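Two grippers, one simulated house, part two

In my last post I said I would stop tuning the arm controller and finally compare the two gripper models I had sitting in the Hestamska folder. It took most of May, mainly in the evenings, but I have numbers now.

The short version of the setup: both grippers go on the same robot, a two-armed model with a white torso, and everything runs in simulation. One is the Prostar, the wider of the two. The other I just call the Chin, after the name of the config file it came in. I wanted to know which one drops fewer small objects, and whether the difference holds up when the controller is changed.

Before any grasping I do a free run. The arms go out in front, the fingers open and close, and I watch the joint values for jumps. I used to skip this step and paid for it later, when a whole night of trials went bad over a wrong joint limit. The torso view is the one I keep open for it, as both grippers fit in it at once.

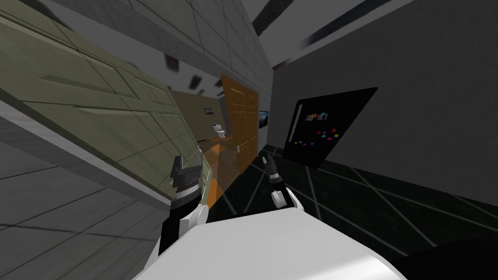 With the old controller settings the wrist overshot on nearly every fast move. I cut the gain on the last two joints and put a limit on how quickly the target can change. That fixed most of it. Soledad Baptiste, who I share the Plavudberg machine with, thought I had gone too low, and she was right about slow moves. They came out a little sluggish. I left it alone anyway, because I wanted the same settings for both grippers and did not want to start over a third time.

Then the trials. I ran 1,694 grasps in total and kept 1,162 of them. The rest were thrown out because the physics step was set wrong for a whole batch, so those grasps told me nothing about the grippers. I checked 15 of the kept runs by eye, start to finish, to make sure the success flag matched what I was seeing. It did.

Round things on thin sticks were the hardest group. If the fingers close too low, all you have is the stick, and it turns in the grip as soon as the wrist moves. If they close too high, the ball gets pushed up and out. The Prostar did better here than the Chin. I think the pads are the reason, but I have not tested the same fingers with the pads removed, so take that as a guess.
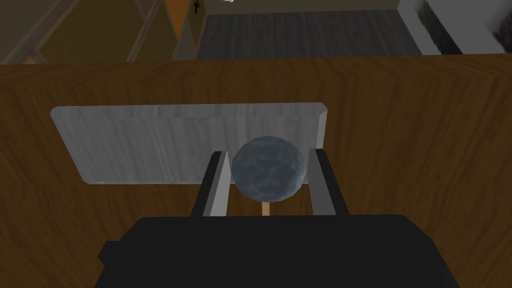 Wrist view: ball between the pads, stick straight down.

Flat objects went the other way. The Chin got under thin edges more often, and the Prostar tended to push them along the table until the trial timed out. I tried coming in at a steeper angle and it helped a bit - not enough to change the order.

On cameras, I compared the wrist view with the torso view for the final approach. The wrist view won for anything small. Its weak point is that the fingers hide part of whatever is behind them, so I still use the torso view for the first half of the reach and switch over for the last part. The switch happens at a fixed distance for now.

Next I want to run 200 more grasps on stick objects only, with the friction turned down, and see if the Prostar keeps its lead. Soledad has the machine until her own jobs finish, so that will have to wait. The config files still need cleaning up before I share them. If you want them as they are, leave a comment and I will send them over.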